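Minutes - Tromham Toy Library, play kitchen working group

8 July 2022, back room, Thibodeaux Hall

Meeting opened once the tea was made. Minutes of the April meeting were accepted without changes.

## 1. Matters arising

- The shelf labels ordered in April have arrived. They are the wrong colour but will be used.
- Grirkent has agreed to keep our account open for another year on the same terms.

## 2. Play kitchen stock

The group went through what should stay in the play kitchen set and what should be lent out separately. Members agreed that the food, crockery and larger pieces have drifted together and borrowers can't tell what belongs to which set.
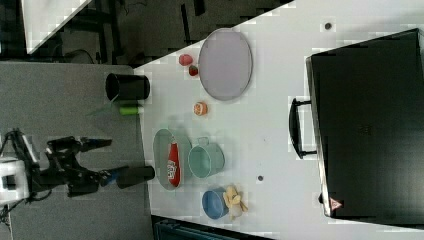 *Play food and crockery on the white table, with the lavender-grey plate near the top.*

Points raised:

- The banana is popular with the under-threes but goes missing more than anything else. It will be listed by name on the loan card.
- Mugs and bowls to be lent as a tea set, separate from the food. One member would prefer to keep them together as it makes a better loan for grandparents. Put to a show of hands and the split was carried.
- The loan card currently says "assorted food". This is no use at return time. Cards to be rewritten item by item, fruit first.

## 3. Cooking items

Discussion moved to the cooking side of the set. The slotted spatula is to stay with the toaster oven, as children tend to look for one when they have the other.
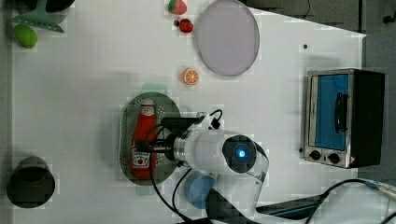

The smaller fruit took up most of the remaining time. The raspberry is the concern, and the group was split on whether a piece that size should go out to families with babies. Agreed that the smallest pieces will go in a zip bag with an age note, and will be left out of the loan on request. The strawberries can stay in the main tub.

There was a short discussion on whether the ketchup bottle counts as food or as a kitchen item. It will go with the food.

Cleaning: play food is to be wiped at return and again before it goes out. The plates can be washed in the hall sink, provided the sink is left clear for the evening group.

## 4. Storage

Rorkex has quoted $181 for 3 lidded tubs with dividers. The other option is to keep using the cardboard boxes, which are splitting at the corners. Tubs approved. The cost comes out of the $400 set aside for storage this year.

## 5. Printing

100 new loan cards to be printed on heavier card. The old ones curl. Wording to be circulated by email before printing - replies within a week, please.

## 6. Other business

- The cupboard key is still sticking. To be raised with the hall.
- A request came in for a toy shop till to go with the food. Held over until there is room for it.

## Actions

- Rewrite loan cards, item by item
- Order tubs from Rorkex
- Bag the small fruit and write the age note
- Ask the hall about the cupboard key

Next meeting to be set by email. Meeting closed at 8:40 pm.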